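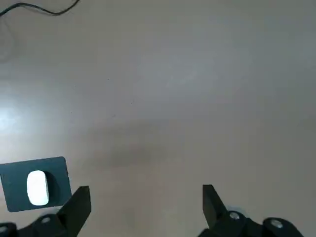
Attachment 1: pale tabletop, dark tray at lower left, thin black cable at the top

Ticket 3535
Product: Bositz
Opened by: Joana Serrano
Opened: 29 March 2021
Status: Waiting on supplier
Subject: Signal drops out, told to replace the table

The Bositz loses its signal for a moment and comes back. We reported the same thing in February under ticket 2399, which was closed with the note "unsuitable work surface." I'd like to know how anyone arrived at that. The tabletop is smooth. It has a few dark specks on it and some glare at the left. I have read the Flalis setup sheet twice and it says nothing about table finish, only that the surface should be level. I put a level on it and it is.

Reply from Solanki support:
Please wipe down the surface, lay down a non-reflective sheet and test again for 30 minutes.

Joana Serrano:
Wiped it. Put down a brown sheet with a matte face. The signal dropped 15 times in the 30 minutes. I didn't expect a sheet to fix a signal fault, and it didn't.

Reply from Solanki support:
Thank you. Could glare still be a factor? If so we can quote for the Bralilell mat.

Joana Serrano:
I'm not buying a mat to find out. With the room lights off and the blinds down it drops just as often. Can we talk about the cable, please? If I leave it alone the signal holds for a while. If I lift it close to the connector, it goes right away. I tried that several times and got the same result each time. The second attachment has the blue part on the brown sheet, with the small black connector near its top and the thin cable running off to the right. The thick braided sleeve is a separate run, and moving that one changes nothing.
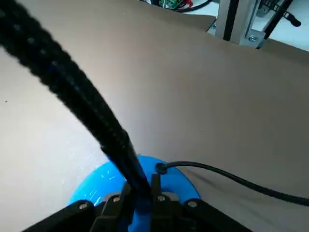 Steps still open
1. Solanki to send a replacement thin cable. No mat.
2. Swap the cable, leave the sheet where it is, repeat the 30 minute test.
3. Take the sheet away and run it once more, so the surface question can be closed properly.
4. Reopen 2399 and correct the closing note. I'd want this done even if the new cable makes no difference.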